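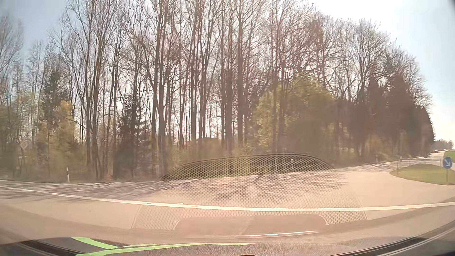

Rural road marking is maintained on a cycle that takes little account of how a village road is used. On the stretch surveyed by Obed Gbeho for the Hoteo district, the outer section runs beside woodland and the inner section between houses. Where bare trunks and dark conifers stand directly behind a paved junction, the drainage and shade conditions differ from those of an open verge. Leaf litter collects at the base of the trees, fine material moves onto the asphalt, and the painted edge wears from the outside in.

Gbeho divides such routes into 30-metre lengths and grades each one on a scale of one to four. Grade one is paint at full width. Grade four is paint that can be found only by someone who already knows where it was laid. Sandra Stockdale, who programs the resealing work, assigns money from grade three upward.

Edge lines carry more of the load on roads with no centre line. A driver judges lateral position from the near edge, and on a narrow carriageway that is the only painted reference available.

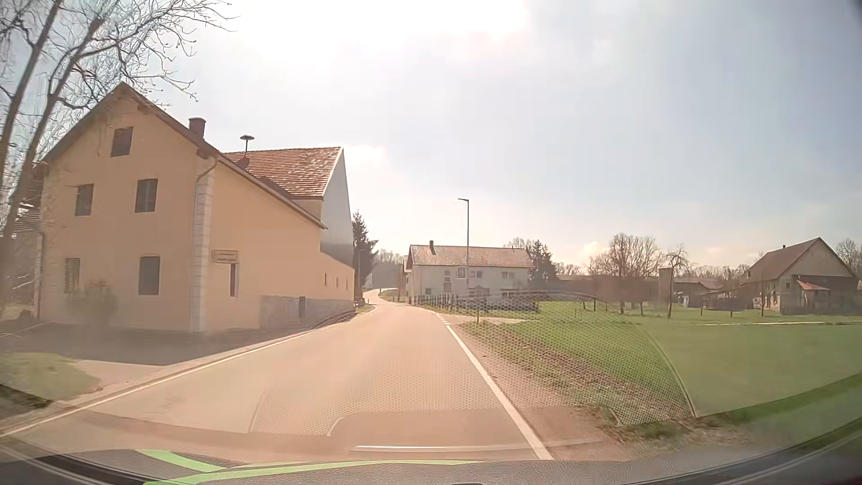
Buildings complicate the grading. A house set hard against the road removes the verge, so the line is laid close to the wall and takes the splash from it. Downpipes that discharge at the wall base wash grit along the line after heavy rain. Stockdale's 2021-12-29 memorandum recommends that every roadside downpipe be logged with the nearest side access, and that broken lines across an access be repainted in the same visit as the solid line on either side.

The cost is modest. Setting up traffic control takes two hours whether the crew paints 30 metres or 200, and the paint is the cheapest item on the invoice.

Tree shadow is the other variable. Low sun through leafless branches throws a pattern over the pavement that can be darker than the contrast between old paint and pale asphalt. Jhun Aquino grades faded lines twice for this reason, once under overcast sky and once in direct sun, and records the lower result.

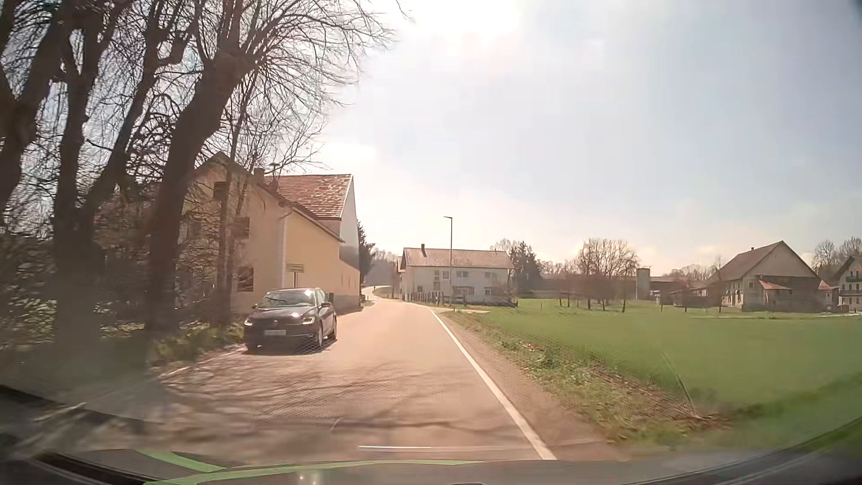 The second visit usually moves a line by one grade. Aquino found the largest differences on the vegetated side, where growth had reached the paint and the line had already thinned. Trimming the verge before grading reduces the discrepancy, although it adds a day to the schedule and must be arranged with the landholder.

Repainting on the inner section is set down for May, once the verges have been cut. The woodland section follows when the sweeper is available.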